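Print this page | E-mail this page
Filed under: Everyday Science > Kitchens > Ages 7 to 11

Cups, Sinks and Drying Racks

A cup is a container with one open end. Most cups are slightly wider at the mouth than at the base. This slope is called a taper. It lets cups stack inside one another, and it lets a moulded plastic cup slide out of its mould at the factory.

The base has a second job. Many plastic cups carry small marks there, such as a number or a maker's code. Turn over a cup at home and look for them.
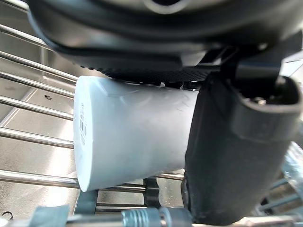

A cup lying on its side will roll, but it does not roll straight. The wide end travels further in one turn than the narrow end, so the cup moves in a curve. To test this, lay a plastic cup on a table and push it gently. A tube with straight sides, such as a cardboard roll, has no taper and keeps to a straight line.

Paper cups are tapered too. Paper soaks up water, so the inside is usually coated with a thin waterproof layer. The coating keeps the drink in, but a paper cup is not made to be washed many times.
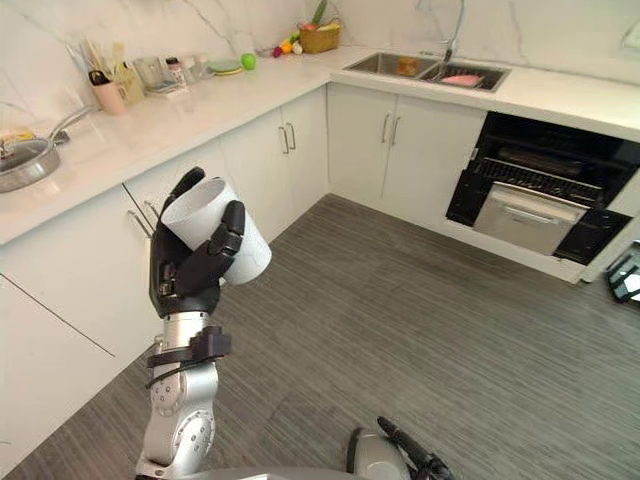 Worktops are built at a height that suits a standing adult. A sink is set into the worktop so that splashes can be wiped back into the basin. Some sinks have two basins: one can be used for washing and the other for rinsing or draining. A tall tap leaves room beneath it for large pans.

Water leaves a washed cup in two ways. Some of it runs off, pulled down by gravity. The rest evaporates – it turns into a gas called water vapour and mixes with the air. A rack made of rods helps with both, as drops fall through the gaps and air can reach the cup from underneath.

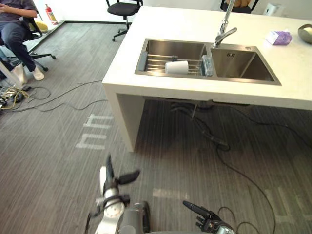
A cup on a metal rack in the larger basin of a double sink.

A cup drains best with its mouth facing down. On its side, it may keep a little water along the lower wall.

Words to know
Taper – a gradual change in width.
Basin – the bowl of a sink.
Evaporate – to change from liquid to gas.

Text: Kosmas Kontogiannis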